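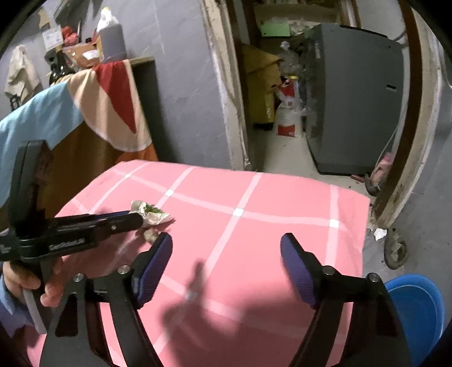 Two hand grippers at a cloth-covered table, one with ribbed pads fitted.

Baren hand-held gripper: parts kit for home and shared workshop builds

The Baren is a two-finger gripper you hold and work yourself, and building one is a lovely way into robot hands. You get to feel what the linkage is doing before you ever bolt it to an arm! Most people start with one and build the second a month later (left and right kits are the same, so there's no wrong order).

The fingers are open linkages, slotted to keep the weight down, and they turn on round silver pivot screws. Do these up until they just bite, then back them off a touch. If a finger feels stiff, it's nearly always a pivot.

The pads are our favourite bit. They're soft, ribbed and purple-blue, on a black backing, and they slide on to the tips without glue. We've tried them on leaves, crumpled paper, bottle caps and dried beans, and the leaves are the hardest by a mile. Go gently and let the ribs do the work.

What's in the kit
Printed finger linkages, black
Pivot screws and washers, with 5 spares
Ribbed pads, two pairs
Handle and body shell
Build sheet (revised in March, please bin older ones)

You'll need a small screwdriver, a bit of fine sandpaper and 20 minutes for the fingers. The handle takes longer. Printing your own parts? The files are free, and we'd suggest 50 per cent infill on the linkages, as thinner ones flex near the slots.

Pads wear out eventually. We swap ours every 200 grabs or so on rough stuff, much less often on cloth and paper. Spare pairs are on the Zokivport parts page.

Fits: Whitlock bench arm (with adaptor plate), Drellstead arm from the second version on. The first Drellstead has a narrower wrist and the plate won't seat properly.

Colours: body in black only for now. Pads in purple-blue, grey to follow.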